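Search news Enter keyword Go

Volliditz Opens Brirora Guest Rooms to Overnight Visitors

ATANASOV, October – Volliditz, the operator of small guesthouses in the Skumano valley, today announced that Brirora is taking bookings for the winter season. The property has 25 rooms and is 3 miles from the Skumano rail stop.

Each room has its own bathroom and a writing desk. Rates include breakfast, parking and late checkout at 1 p.m. Guests who stay a full week receive 30 percent off the last two nights.
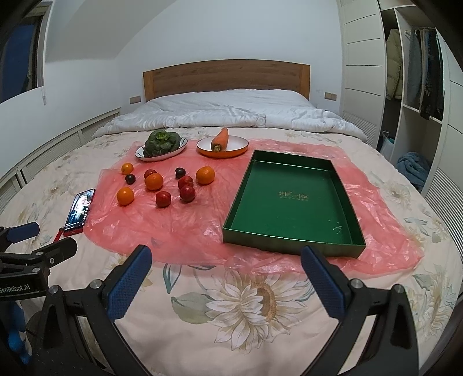
Bed with sunflower-print quilt and light wooden headboard.

Volliditz bought the building last spring and replaced the heating, the roof and most of the windows. The ground floor now has a breakfast room, a small library and a meeting room for up to 45 people. The meeting room can be rented by the hour on weekdays.

Breakfast is served from 6:30 a.m. Bread comes from a bakery in Atanasov, and fruit is bought from growers in the valley when in season. Packed lunches can be ordered at the front desk the evening before.
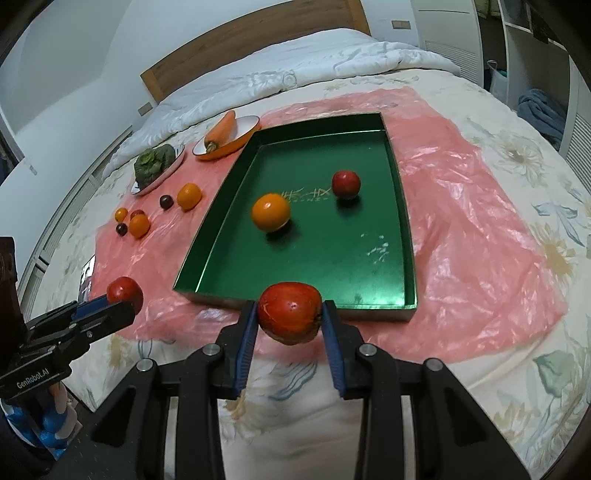
Can guests bring a dog?
Dogs are welcome in the ground-floor rooms for a small nightly fee. Please mention the dog when booking.

Reservations can be made by phone or at the Atanasov office of Volliditz. Press visits are by appointment.

Sign up for our newsletter
This site uses cookies. Accept Manage settings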